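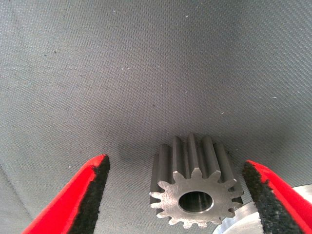 18 Jun 2022, gear bench

Okay, back on the little planetary set for the Drulau hand winch! I put the gray cloth down again so the gears don't skitter off (steel on a bare top is a menace) and started with the spur gears, all straight cut, all with a plain round bore. I ran a fingernail round each chamfer before anything else. One felt scratchy, so it got a few strokes with the fine stone.

Then the round plate and the pins. Bore on pin should be a slide fit, and I want to feel it drop under its own weight.

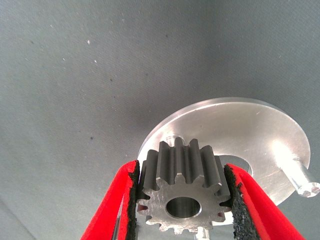

Do the gears need grease before they go on the pins?

Leave them dry for the trial fit and grease at final assembly, a thin smear of the Clornar stuff on the pin only.

I still like that rule. Grease hides a tight bore, and we got caught by exactly that in March, when 3 sets went out stiff and all came back.
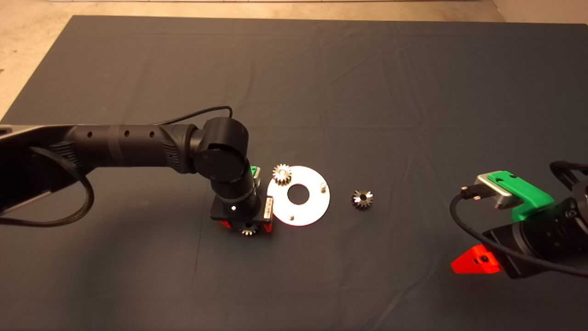

Anyway, the pins want to be dead upright or the teeth bind on one side, so check with the small square before blaming the gear. I did blame the gear first, of course. Wiped the plate with a lint-free rag too, and the cloth needs a shake outdoors, it's full of swarf.
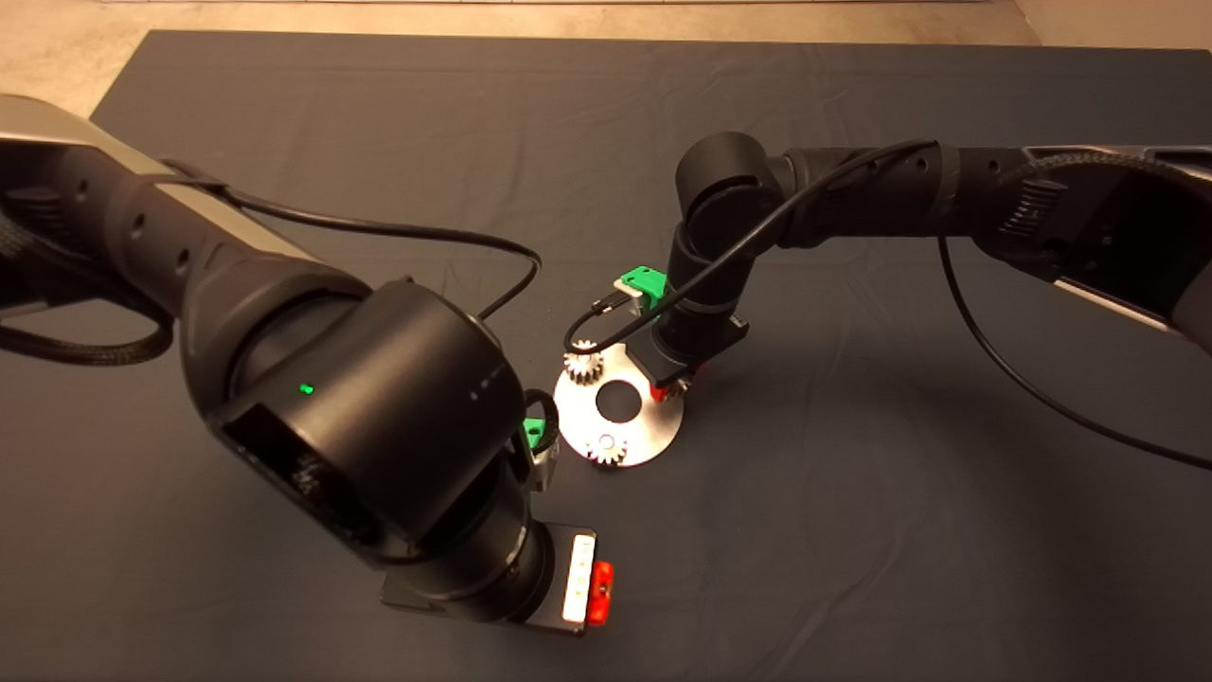 Ishbel Drummond reckons we should mark one tooth on every gear with paint pen, so they go back in the same mesh after cleaning, and she wants it done before the Karnach order. Fine by me. Pen is in the top drawer, and we need another bottle of thinner.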